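Revised 16 January 2021. Replaces the July version; the rail height and the section on hoods are new.

# Hanging and storing garments on a freestanding rail

These notes cover a short metal rail on plastic end fittings, used in a closet alcove, laundry corner or entryway. They assume mixed clothing: jackets, hooded tops, lined garments with elastic cuffs, and the odd knit that should be folded instead.

## Before anything goes on the rail

Check the end fittings first. Push-fit plastic corners loosen with sideways load, and a rail that has pulled out of its socket by a small amount will hold until the heaviest garment is moved. Press both ends home by hand. Stand the rail on a hard, level floor and slide it back until the feet touch the wall.

Set a basket on the floor directly under or in front of the rail. A perforated plastic one is best for clothing that may still be slightly damp. Everything waiting for a hanger goes in the basket, and nothing goes over the rail itself. A garment thrown over the bar takes up the space of several hangers and creases along the line of the tube.

Sort by shoulder width and weight before picking up a hanger. Plastic hangers go to light garments, wood to coats and heavy jackets, wire to short-term use only.

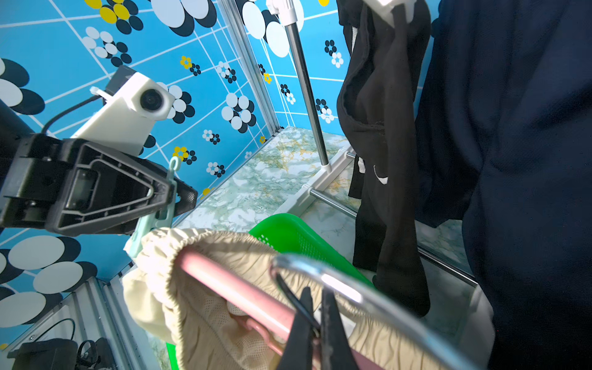
**LINED AND ELASTICATED GARMENTS**

A gathered cuff or hem catches on the hanger bar. Work in this order:

1. Close the fastenings halfway. A fully open front slides off; a fully closed one has to be forced.
2. Insert the hanger from the hem, hook first, and bring the hook out at the neck.
3. Turn each shoulder out over the hanger arm. Check that the arm has not entered the sleeve. If the end of the bar shows at the cuff, take the hanger out and start again.
4. Run a hand down the inside of each sleeve so that the mesh lies flat. Bunched lining holds moisture.
5. Hook the hanger over the rail from behind, opening facing the wall.

Pale garments are kept apart from navy and black ones until both have been washed a few times. One empty hanger's width is enough separation on a rail. In a basket they should not share at all if anything is damp.

**Hoods.** Let the hood fall to the back. If it is heavy enough to drag the neckline, fold it forward over the hook and pin the two edges with a clothespin. Never hang a hooded top by the hood for storage. The seam at the base stretches and the collar will not sit properly afterward.

**Toggles and large buttons.** Fasten the top one. Leave the rest open so the front hangs straight. On a crowded rail, turn the toggle side away from knits.

## Wire hangers

Wire is acceptable for carrying clothes between rooms and for overnight airing. For longer storage it marks the shoulders. Dark synthetic fabric shows the mark most clearly.

To free a hanger that has become tangled in a garment, do not pull on the hook. Spread the garment sideways at shoulder level until the fabric is taut and locate both ends of the hanger. Release one end, then rotate the hook toward that side. Pulling upward only draws the neckline tighter around the wire. Keep the basket underneath while doing this, and keep clips and other small items in a shallow tray to one side. 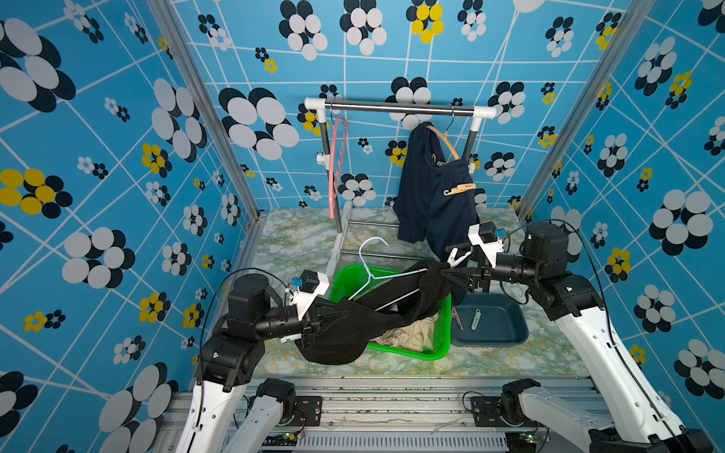

Genalyn Talavera writes that she skips wire altogether: "I had a box of it from the cleaners in Puvthorpe and threw out the lot. Two of my black tops had rust spots at the collar after one damp winter. If you must keep some, slip a cotton sleeve over the shoulders." The point about rust is accepted. Inspect wire at the twist below the hook, where the coating usually fails first, and discard any hanger with bare metal.

## Spacing and maintenance

- Allow 2 inches between light garments and double that for coats.
- Put the heaviest items close to an upright. The middle of the rail bends first.
- For long coats, a rail height of 79 inches leaves room for a basket below. Shorter rails suit jackets only.
- Hang empty hangers at one end, all facing the same way. A hanger left sideways on the rail snags the next sleeve that passes it.
- Wipe a metal rail with a dry cloth every 40 days. A trace of candle wax on the top surface lets hooks slide; remove any excess before hanging pale fabric.
- Empty the basket before adding the next load.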